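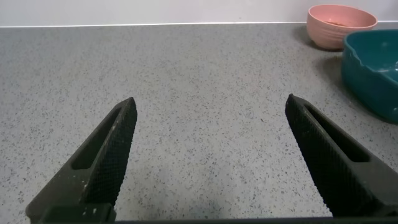 ## 4. Clearing and wiping the countertop

The Flestine leaflet says a speckled counter "hides everyday marks." It does, and I'd count that as a fault. Crumbs sit among the dark flecks until your sleeve finds them.

1. Move bowls and dishes off the counter before you wipe. Pushing them along to the wall doesn't count as clearing.
2. Empty any food left in a bowl into the trash. Check just inside the rim, where it tends to dry on.
3. Sweep your bare palm across the surface. Trust your hand over your eyes on this pattern.
4. Wipe with a damp cloth and a drop of dish soap, working from the wall toward you.
5. Go along the back edge separately with a folded corner of the cloth.
6. Rinse the cloth, wipe again, and dry with a towel.

**Note:** Gomex sells a "stone refresher" spray for this job. I used it for 2 weeks in July on one half of my counter and plain soap on the other. I couldn't tell the halves apart.

**Caution:** Don't use scouring powder, whatever the label promises. If you don't know what your counter is made of, test any cleaner in a corner first.

**Caution:** Ridged bowls hold grease in the grooves. Use a brush on the outside too, then let them dry before stacking.

Sealing is covered in section 5, along with my doubts about it.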